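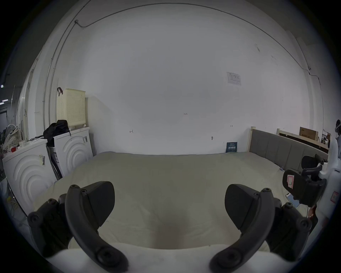 **Project report: loss of grip force during cloth handling with the Stester hand-held gripper**

## 1. Background

The Skondar project at Pallesville collects cloth-handling demonstrations on a bed. The operator works with two grippers, one per hand, and each trigger pull is logged as a finger opening between 0 and 94 mm. During the November sessions the log began to disagree with the fingers. A closed grip was recorded as partly open, and in the worst cases the cloth slipped while the log showed no change at all.

## 2. Fault

The fault was first noted on folding tasks, where the load on the fingers is small.
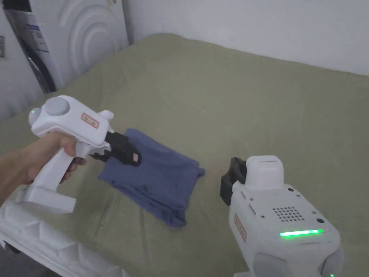
*Figure 2. Jaws closed on the near edge of a folded blue cloth; second unit at right.*

Out of 2,743 logged closures, 300 had a final reading more than 14 per cent away from the true opening. The error grew over a session and went back to zero after a restart, so a worn pad was ruled out early. A loose joint was considered next – the bolts were checked and found tight.
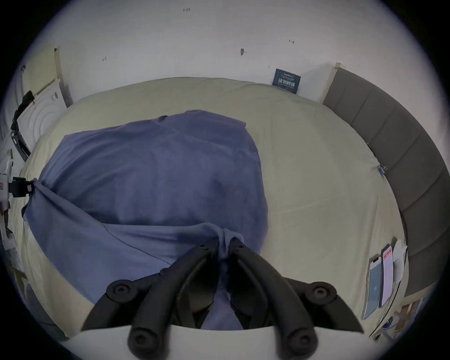
Thickness of material was the next variable. The log assumes that a closed gripper means the tips are touching, and resets its zero point on that basis. With a bunch of cloth squeezed between the two fingers, as in the grip on the blue sheet of fabric here, the tips cannot meet. The software took the stalled position as the new zero, and each later grip was measured from the wrong place. The Tomić correction, which we had applied to smooth the signal, hid the jump.

## 3. Test and change

The automatic reset was switched off. The zero point is now set by hand before each run, with nothing in the jaws, and stored with the recording.
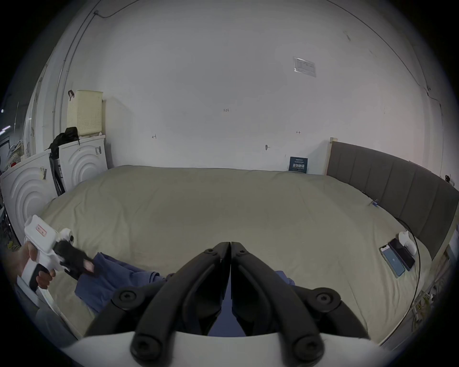 *Figure 4. Finger tips together on one gripper; the other held in the left hand.*

After the change the drift did not return on thin cloth. Thick cloth has not been tested enough to say the same. Slipping is a separate matter: the firmware lowers the motor current when it believes the jaws are shut, and this was left as supplied. The affected recordings are marked in the index and should not be used for training until the openings have been worked out again.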